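Speaker notes — library talk, Sunday, 2 pm. Forty minutes plus questions. Water on the lectern BEFORE starting, see last year.

Open with the cheque. In 2021 I was paid to write a true crime book about the Rirnham ferry swindle, in which a man sold shares in a boat that had already sunk. Pause. Let them have that one.

The print run was 1000. Publisher called it "considered". Do not name publisher, his sister may be in.

Who he was: Albert Sirko, clerk, Methodist, owner of one good hat. Sold 158 shares in the Flodemari, mostly to neighbours. Read the bit from chapter 7 where he accepts a goat as a deposit. Stop at "and its rope". If I carry on past the rope we lose five minutes to the goat.

Sources. The court file is thin and smells of someone's lunch. The newspapers are fat and wrong. The Grikik Courier had him arrested in a theatre, in a bath and in disguise as a widow, all in the same week. I wanted the widow very badly. It is not in the book — or it is, in a footnote, where I could visit it.

Slow down here. The bit I care about.

Sirko's letters to his wife are dull. Weather, socks, the price of coal. I cut nearly all of them from the first draft and the book read like a catalogue of naughtiness. Put eleven pages back. Socks stayed in. A swindler worrying about his socks is harder to dislike, and the reader ought to have some trouble with that.
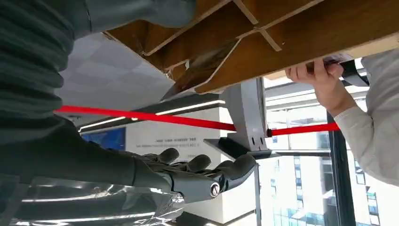 Branislav Matoušek thought I'd let Sirko off too lightly, and wrote to tell me so: the neighbours lost their savings and got a paragraph each, while the man who robbed them got a whole winter of letters. He would have started with the goat's owner and stayed with her.

Read that out in full, no eye-rolling. He has a point. The owner was Mrs Pell, she signed with a cross, and I found her too late to do much more than fix the paperback.

Then the sentencing, short version. Skip the judge's poem unless they're a lively crowd.

Questions. Someone will ask if the boat was ever raised. No.

Books on the table by the door, cash or card. Thank Rirnham library for the biscuits.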